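September 7, 2023

Trotcombe gripper kit, trial unit, day 4. Notes by Roscoe.

Handle screws checked and nipped up before starting. Left side was fine, right side took a quarter turn. Loukia wants the quote back to Millden before the trial ends in October, so we need a view on whether the kit is worth buying or only worth renting.

Kitchen table layout again. Recorded 98 runs before lunch, 311 for the trial so far. Upload to the Urkov server stalled twice and I restarted it by hand. The software labels a stalled upload as "complete", which I've reported to Trotcombe. Rachid is checking the file sizes against the log.

Grip is good on plain handles. Thin wire is harder, and I slowed right down for it. My wrist got sore after an hour so we swapped over. Zdeňka has smaller hands and finds the trigger a long reach. She'd like a shorter handle if they offer one.

Wide lens takes in most of the tabletop, dish rack on the left and the wire utensil basket in the middle. The colour looks a bit yellow on the wood. Leave white balance alone until Rachid has compared it with Tuesday's set. 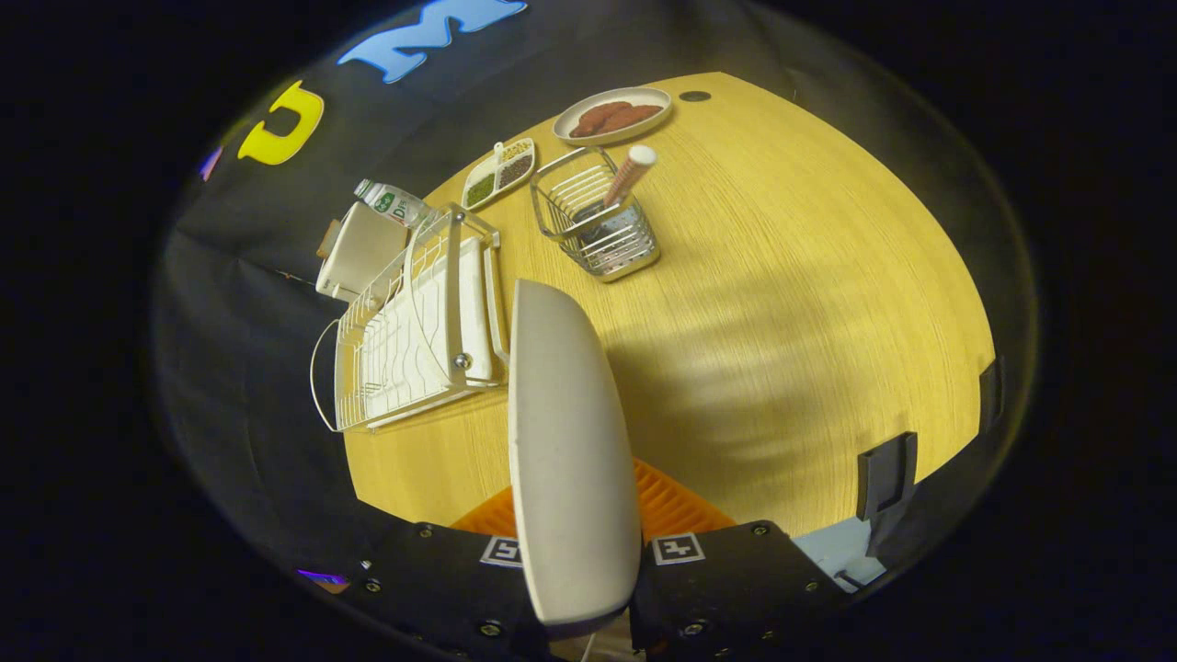 Can we buy spare fingers without ordering the whole kit again?

Trotcombe sells them in pairs, item 428 on the price list, and they ship separately from the body.

Still to do: charge both batteries, ask Oľga for the second mount, rerun the calibration before the afternoon lot.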